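How to Ripen Hard Kiwi Fruit at Home
Posted Jul 21, 2019

Kiwis from the store are often sold hard, and they need some time on the counter before they are good to eat. 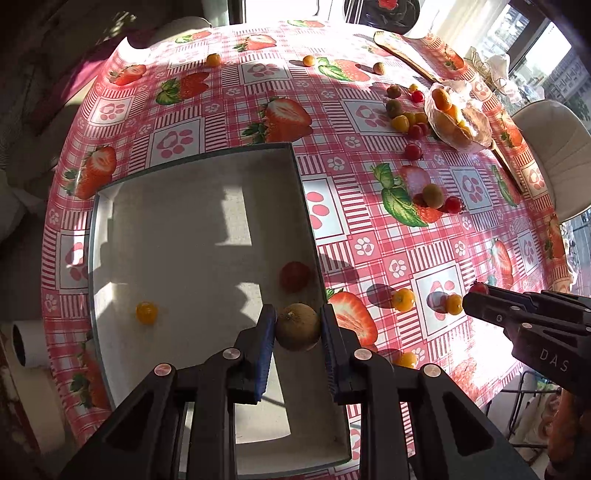
A kiwi and two cherry tomatoes, one red and one yellow-orange.

Check for ripeness first. Hold the kiwi in your palm and press near the stem end with your thumb. A ripe one gives a little, like a ripe peach. If it feels like a raw potato, it needs more time. Skin color tells you very little, so go by touch.

What you need
Hard kiwis
A paper lunch bag
One ripe apple or banana

Step 1. Sort the fruit. Set aside any kiwi with a soft spot, a split or a wet patch. Cut out the bad part and use the rest the same day. Don't wash the others yet.

Step 2. Put the kiwis in the bag with the apple or banana and fold the top over twice. The ripe fruit gives off ethylene gas, and the bag keeps it close to the kiwis. Plastic bags trap moisture and lead to mold.

Step 3. Leave the bag at room temperature, out of direct sun. A pantry shelf works well.

Step 4. Check once a day. Most hard kiwis are ready in 4 days. Very hard ones can take a week. Take out each one as it softens and close the bag again.

Step 5. Move ripe kiwis to the refrigerator. They keep for several days in the crisper drawer. Store them away from apples and pears or they will go on softening.

Without a bag
Kiwis left in an open bowl ripen too, but more slowly. If you bought a big box, this is useful. Keep most of it in the refrigerator while still hard, and bring out a few at a time. Hard kiwis will keep for weeks in the cold. A box I bought in September at the Flernthorpe market had 40 in it, and we ate the last ones well into the next month.

Cutting
Slice off both ends, slide a spoon between skin and flesh, and turn the fruit until it comes free. You can also cut it in half and eat it from the skin.

Raw kiwi stops gelatin from setting and turns yogurt bitter if it sits. Add it to yogurt just before eating. For gelatin desserts, simmer the pieces for five minutes first and let them cool.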